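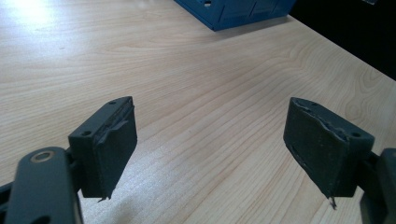
Tabletop, light wood, with glare toward the upper left.

Printed Text Needs a Revision Number

Software has carried version numbers for decades. Most published text still does not. A book has an edition statement and sometimes a line of printing digits, and neither tells the reader which corrections are in the copy at hand. I think every nonfiction title sold in more than one format should carry a plain revision number, on the copyright page and in the file, and that the number should change whenever the words change.

My own case is a maintenance handbook from Grerkik for the Zastusus pump controller. I own the paper copy, bought in Gough, and the electronic copy, bought from Wirutora. Both say second edition. The paper copy gives the restart delay as 200 seconds. The electronic copy gives 340. One of these was corrected at some point, and neither has a note saying so. The publisher's support desk confirmed that 340 is right, after a ticket that stayed open until June.

The usual objection is cost. A changed copyright page means a changed printing plate, or at least a changed file sent to the printer. But a correction already means a changed file. Adding one digit to a page that is being resubmitted in any case costs a few minutes of an editor's time. The real cost is in keeping a list of what changed, and a publisher without such a list has a larger problem than the copyright page. 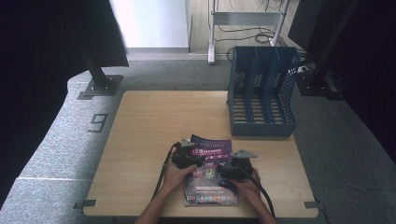

Revision numbers matter less as the working life of a text gets shorter. A daily schedule needs none, and the date does the job. Periodicals are in between. A glossy magazine lifted off a table is identified well enough by its issue, and if an article in it is wrong, the correction belongs in a later issue where a reader can cite it. That system is slow, but it leaves the original alone. Electronic editions of the same articles are often edited in place, with the issue number unchanged, and at that point the issue number no longer identifies the text.

Silent updating is the part I object to most. A reader who marked a passage in March and opens it again later may find different words under the same mark. Some reading software matches notes by character offset, so a deleted sentence early in a chapter moves every note after it. Wirutora lets a customer turn automatic updates off, but the setting applies to the whole library, and the update notice says only that "improvements" are available. 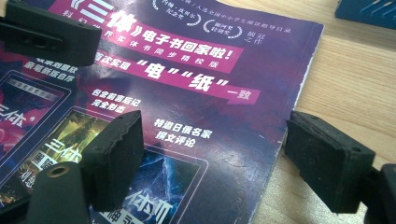
Purple booklet cover. The lower banner reads 首次实现 '电' '纸' 一致, a claim that the electronic and paper versions agree for the first time.

Matching the two formats is a reasonable goal, but it only describes the day it was done. The next correction breaks the match unless both formats move together, and paper already sold cannot move. A number handles this without any promise. Revision 6 on paper and revision 6 on screen are the same words, and a reader holding revision 4 can look up two short lists of changes.

The scheme I would accept is minimal:

One whole number per title, shared by all formats.
A public change list, by chapter and paragraph, since page numbers fail on screen.
Old revisions kept available to anyone who bought them.

Typographic changes that leave the words alone can be left out. Changes to figures, tables and units cannot, however small. My handbook has 2708 numbered paragraphs, and I would rather check six of them against a list than read all of them again to find the one that moved.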